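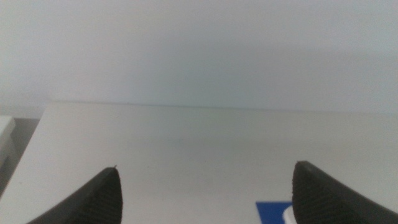
2024-03-25

The Lendivwood city council has put a new public records ordinance on its agenda. The staff summary calls it a "procedural update." I read the full text over the weekend, along with the version it replaces, and the summary leaves out most of what changes. These are my notes. I am not a lawyer. I have filed 26 requests with the city, so I know the current process fairly well from the outside.

## What the current ordinance does

A request goes to the city clerk, in writing, in any form. The clerk has to acknowledge it and either produce the records, deny the request with a cited exemption, or give a date by which one of those will happen. The date can be moved once. Staff time for searching is free. Copies are charged per page on paper and cost nothing if the record already exists as a file.

The text is short and has obvious gaps. It doesn't say what happens if the clerk misses the second date. It doesn't say who decides an appeal, so in practice appeals go to the city attorney, the same office that usually advised on the denial. Ebuka Chukwu raised this during public comment last year and was told it would be looked at.

## What the draft changes

The draft moves intake to a web portal run by a contractor, Surninar. Requests by letter or email would still be accepted, but the clock would start when a clerk enters them into the portal, with no deadline for entering them. I think this is the most important sentence in the draft, and it sits in the definitions section under "received." A mailed request could wait on a desk for a month and still be on time by the city's own measure.

Search time stops being free. The first 2 hours on any request are covered. After that the requester pays the hourly rate of the employee doing the search, "or the lowest-paid employee capable of performing it." The draft does not define "capable." It also does not require an itemized estimate before work begins, only a total. If you disagree with the total, you can narrow the request, and narrowing restarts the clock.

There is an aggregation rule as well. Requests from one person "or persons acting in concert" on a related subject can be treated as a single request for fee purposes. Many cities have something like it, and the reason is plain enough: without one, a large request can be cut into small ones to stay under the free allowance. But the usual version puts the burden on the agency to show the requests were split to avoid fees. The draft leaves that part out. Two neighbors asking about the same drainage project on Fuvach Road could be billed jointly, and the text doesn't explain how such a bill would be divided.

Appeals get a named decision maker for the first time, a hearing officer appointed by the city manager. That is better than the present arrangement. The officer has no deadline, though, and the draft doesn't say whether the written decisions are themselves public records. I assume they are. It should be stated. 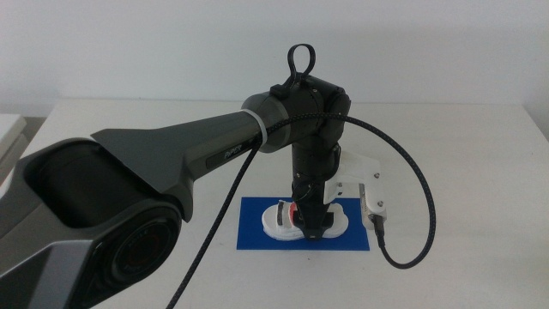 ## The numbers in the staff report

The fiscal note says the clerk's office spent over 140 hours last year on requests that produced no records. It is offered as the case for fees. The note does not give total hours, so there is no way to tell whether that is a large share or a small one. It also doesn't separate requests where no record existed from requests that were withdrawn or denied in full. A search that ends in a denial does produce something, even if the requester never sees it.

I asked for the worksheet behind the figure. The reply cited the exemption for preliminary drafts. I have asked again, on the grounds that the figure was published in a final report.

## Changes I would ask for

Tsutomu Kikuchi, who used to write about the council for the Stoyanova paper, read my first list and suggested cutting it to what could be fixed with a line edit. So there are 3 items:

1. Define "received" as the day the request reaches any city office by any route.
2. Require an itemized estimate, with the job title and rate used, before a fee can be charged.
3. Add to the aggregation rule that the city must state in writing its basis for treating requests as one.

None of these affects the contract for the portal, so they could be adopted at second reading without sending the draft back. The hearing officer's deadline would need more work, and I would rather see that done separately than have it hold up the rest.

Written comments are accepted by the clerk until the end of March. I sent mine by email and asked for a confirmation with the date on it.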